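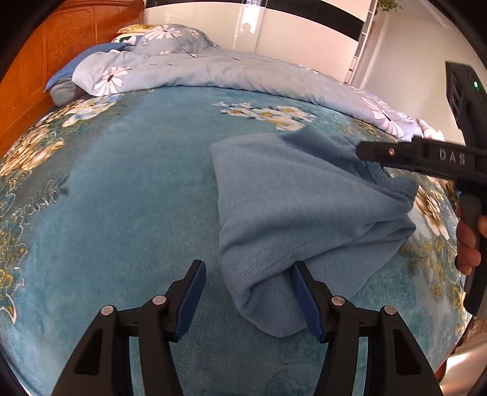 Blue-gray fleece on a teal plush blanket. Both fabrics pick up lint easily.

How to stop fleece from pilling (as far as it can be stopped)

Most advice on fleece care comes from people selling something. I have tried the vinegar soak, the freezer bag and a bottle of Kullia fabric conditioner, and I could not tell the treated sweatshirt from the untreated one. What follows is duller and costs less.

Pills are short fibers that work loose and tangle. Rubbing makes them. Washing is only one kind of rubbing, so a jacket worn daily under a backpack will pill whatever you do at home.

Before washing

Turn the garment inside out and close any zippers. Wash fleece with other fleece. Jeans and anything with hooks go in a separate load, and so do cotton towels, which shed all over it.

Washing

Use cold water and the shortest gentle cycle you have. Half the usual liquid detergent is plenty. Skip the softener – it coats the fibers and leaves the pile limp. Mesh bags are sold as a cure. The Lakness one I bought may have helped a little with lint, but I wouldn't swear to it.

Drying

Hang it up or lay it flat. If you must use the dryer, pick the no-heat setting and take the fleece out while the cuffs are still slightly damp. High heat can mat the pile for good, and no amount of brushing has brought mine back.

Removing pills you already have

1. Lay the fabric on a hard, flat surface and pull it smooth.
2. Run a battery shaver over it in small circles with almost no pressure.
3. Stay well clear of seams and ribbed hems, where the blade can catch.
4. Empty the lint cup often.
5. Finish with a soft clothes brush, going one way only.

Pumice stones and disposable razors work too, right up to the moment they make a hole. Try them on an old blanket first.

Be wary of labels that say "anti-pill." I own two such blankets, and one looked worn out by October.

Related articles
Do dryer balls do anything?
Suwannarat wool wash, tested on old sweaters
Getting candle wax out of a blanket

© Skerance Home Notes | Contact | Back to top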